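Ticket 311: spare hand and second drawer cabinet, budget request
Opened January 29, 2019
Status: waiting on quote

Hi all, me again! I'm trying to get the March order sorted before the money gets swallowed by something else. The drawer work needs its own line. Right now we've got one little white cabinet parked by the desk, and every task that involves a knob goes through it.
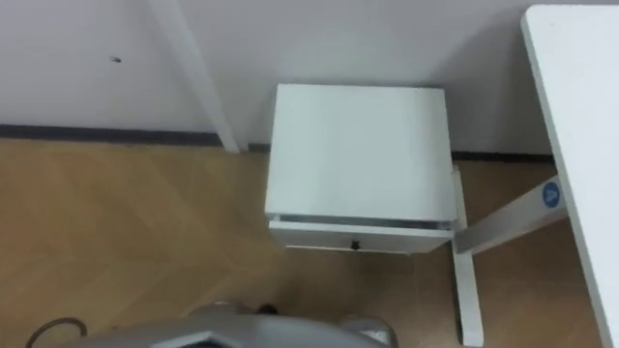 Octavio Apaza: I'd buy two more cabinets with different handles before touching the hand budget. They're cheap, and the Caron quote for a spare hand came in at 3,000.

Fair point, and I've added them (420 for the pair, delivery included). I still want the spare hand, though. Jilten says 4 weeks on finger repairs, and that's a long time to sit around. I've also put in for cable sleeves, because the bundle on the back is a mess.

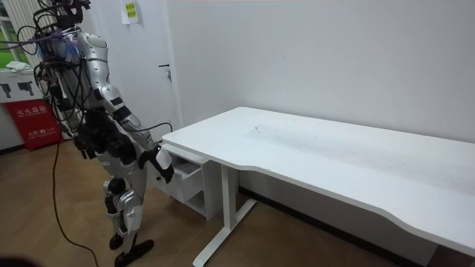
Right arm at the desk corner, cables over the shoulders.

Kerstin Hovland asked if small props could come out of petty cash. Yes please! I'd love a mixed bag of fruit shapes

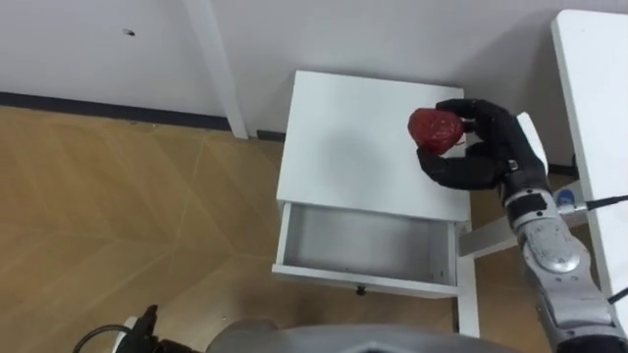
and a few boxes that fit in the drawer, so put those under consumables and leave them off the Caron order. Still need the shipping cost from Jilten. I'll update the ticket when they write back.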